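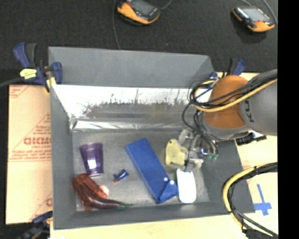 Krystyna Tokarz wrote in to ask whether the Adico label maker is worth replacing a Baran with, as her Baran smears on curved plastic. On curved surfaces, yes. The Adico prints 29 characters per line and its tape held on a tumbler through five wash cycles – the Baran tape lifted after two. Cutting is manual, and the blade leaves a slight burr. The battery door is stiff. One cartridge gave 359 short labels in my use. Refills ship from Cedside only, so order ahead.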